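Ticket: Right arm planner returns no path near tray
Product: Zulari motion planning module
Reported by: Kadri Kazlauskienė, Gimham
Assigned to: Matvii Mykhailiuk
Status: Open, fix under review

The planning request for the right arm ended with a timeout after 40 seconds. The left arm was not commanded. The fault was reproduced in simulation with the default bench model.
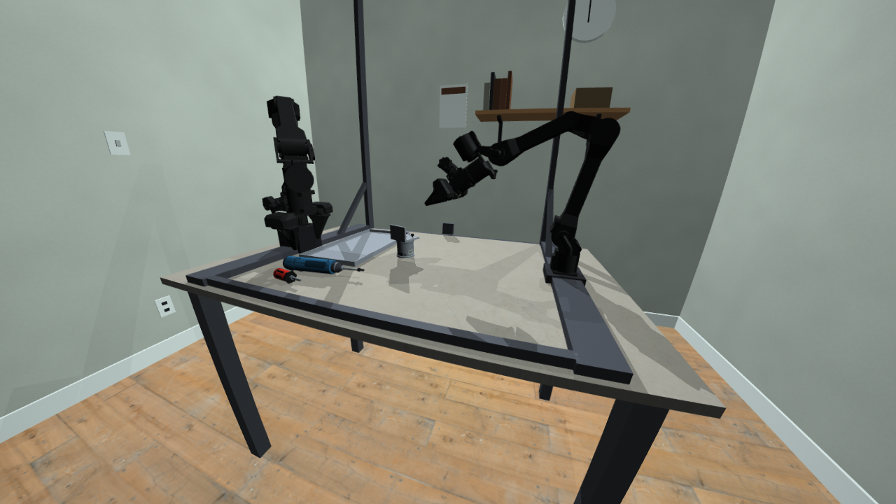 Fig. 1. Right arm over the bench, gripper empty.

Matvii Mykhailiuk reviewed the planner log. The sampler reached its limit of 4000 nodes, and most were rejected for contact between the forearm and the right upright. The collision margin had been raised in May and applied to the fixed frame as well as to the arms. 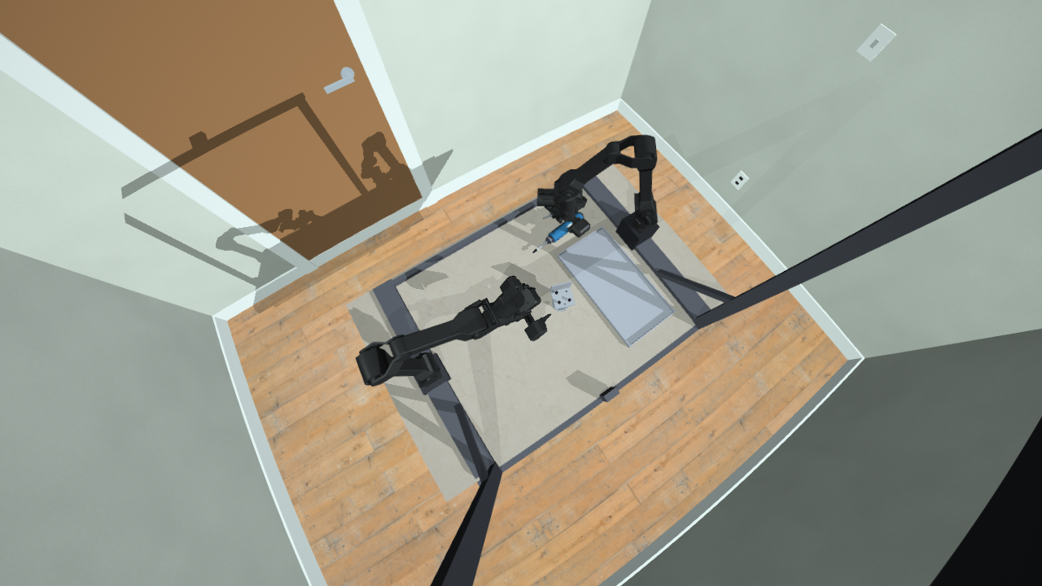
Fig. 2. Drill held by one arm; second gripper near the die and the clear tray.

The margin for the fixed frame was restored to 6 mm. The margin between the two arms is unchanged. Users should reload the bench model before submitting a new request.

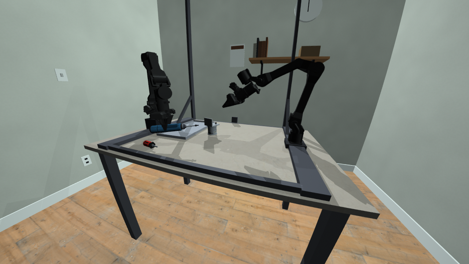 Nine requests were then submitted with the revised setting, and all returned a path. The ticket will remain open until the change is merged.

Comments (2)

Oksana Dovhaniuk: Does the setting carry over to saved sessions?

Matvii Mykhailiuk: No. Saved sessions must be exported again.

Zulari Support | Contact the service desk | Back to top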